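03/08/2006

Bench notes, adhesive felt trial, continued from February.

Cut the remaining Tavares felt into strips this morning. The roll is shorter than the label says, so there are no spares for the long-soak set. Audrey-Anne Ouellet has a second roll on order from the same supplier, lot number to follow. Do not mix the two lots in one batch.

Glues as before: Trusura (solvent, brush on) and Noltodar (two-part, spread with the notched card). The Susar tape is dropped from the trial. It let go at the corners on every plate in February and I don't see a reason to keep spending plates on it.

Plates wiped with alcohol, left 5 minutes, glued, felt laid down from one end and rolled with the hand roller. Clamped 30 minutes under the steel bar. Oven at 80 C overnight for the heat set, shelf for the rest. The oven door seal is still poor on the hinge side, so put the heat set on the left.

Peel results so far, room temperature set only. Trusura comes away clean from the metal and stays in the felt. Noltodar splits the felt before the glue line gives, which is what we want, but it soaks through if the layer is thick and leaves a hard patch on the face. The hard patches show up under a fingernail before they show up by eye. I have marked those plates with a pencil cross on the back.

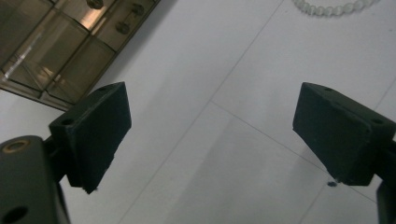 Dark pads on the gripper fingers, left one a bit frayed at the tip.

Edges are the other problem. Scissors leave loose fibers and the strip starts to go from there. The rotary cutter does better with a fresh blade. Tried running a thin bead of Trusura along the cut edge before laying down – messy, but the fibers stay put. Will do half of the next batch that way and half plain.

Charged the glue and blades to job 1595. The old job number is closed, please stop using it.

To do:
Pull heat set in the morning, let cool before peeling
New blades for the rotary cutter
Ask Audrey-Anne if the humidity cabinet is free
Check the spring scale against the brass weights – it read low last time
Copy February peel numbers into this book, they are still on loose sheets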